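Jaw pads on the hand-held gripper, when do you swap them?

Tetton user forum > Hand-held units > Upkeep and repair
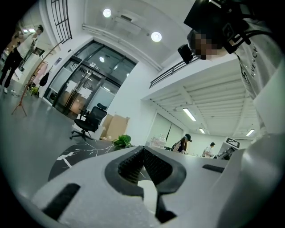 Post 1
vlepik
I look after the hand-held grippers at our site and I'd like to hear how other people handle the jaw pads. We run white-body units with the dark gray rubber jaws, ribbed on the inside of both pads. The manual gives a cleaning interval and says nothing useful about replacement.

The unit I'm asking about has 2,106 cycles on the counter since its last pad change. It has started to let smooth things slide, mainly bottles and glossy card. I cleaned the pads with a damp cloth and mild soap, let them dry overnight, and it was better for half a day.

Do you swap on a count, or wait until it slips?
— Vija Lepik

Post 2
gridlock_tom
Wait until it slips. Pads cost money and a count tells you very little about what the jaw has been holding. We do cardboard all day and the dust does more harm than the cycles do.

Half a day of good grip after a wash sounds like dust or skin oil getting back in between the ribs. What are you wiping with between sessions?

Post 3
vlepik
Dry microfiber between sessions, soap and water at the end of the day. No solvent.

Post 4
benchrat86
Try a soft toothbrush along the ribs. A cloth rides over the top and leaves the grooves full. Also clean down the slit in the middle below the notch. Grit packs in there and the two sides stop closing evenly, and then you get a slip that looks like worn rubber.

My routine:
1. Power off, cable out.
2. Brush each pad along the ribs, then across.
3. Fold a strip of lint-free paper and pull it down through the slit. Don't push it.
4. Damp cloth, then dry cloth.
5. Close the jaw on a sheet of copier paper and tug from both sides. It should hold the same left and right.

Post 5
laimute_t
I disagree with Tom on waiting. If you are recording with the thing, by the time somebody notices the slip you have a stack of bad takes. We change at 2,628 cycles, which came from our own log. Before we had a number we lost 234 takes in one batch and had to do them all over in January.

Steps 1 to 5 above are fine. I would add a look at the slots in the housing while you are there. Keep water out of them. I have opened two units where somebody had sprayed cleaner straight on the body.
Laimutė Tamošiūnaitė

Post 6
gridlock_tom
Fair enough for recording. We don't record, we only use them for fit checks, so a slip costs me ten seconds. But 2,628 is your number on your parts. I wouldn't hand it to someone else as a rule.

Post 7
laimute_t
I didn't. I said it came from our log. Keep a log and get your own.

Post 8
vlepik
Did the toothbrush and the paper strip this morning. A fair amount of gray crumb came out of the slit. Paper test afterward: left side holds, right side lets go with a light pull. I swapped the pads left to right and now the left side lets go.

Post 9
benchrat86
Then it follows the pad and the rubber is done on that one. If it had stayed on the right I'd have said the linkage.

Change both, though. One new and one old pad will pull small parts off center.

Post 10
pelmet
Has anyone used the Zokum pads in these? They're cheaper and the holes line up on ours, but the ribs look shallower to me.

Post 11
laimute_t
Used one set. They were stiffer and the jaw needed the closing force turned up a step. We went back to the Petrauskas ones. No complaint about how long they lasted, we didn't run them long enough to say.

Post 12
gridlock_tom
I've got Zokum on three units and haven't touched the force setting on any of them. Cardboard again, so take that as you like.

Post 13
vlepik
Ordered two sets of the Petrauskas from Millitz, one to fit and one for the drawer. The counter gets reset when they go on and I've started a sheet for the log: cycles, what was handled, result of the paper test. Is a test every morning too much?

Post 14
benchrat86
Every morning is fine. It takes less time than the brush does. Write down which side lets go first, you'll want that later.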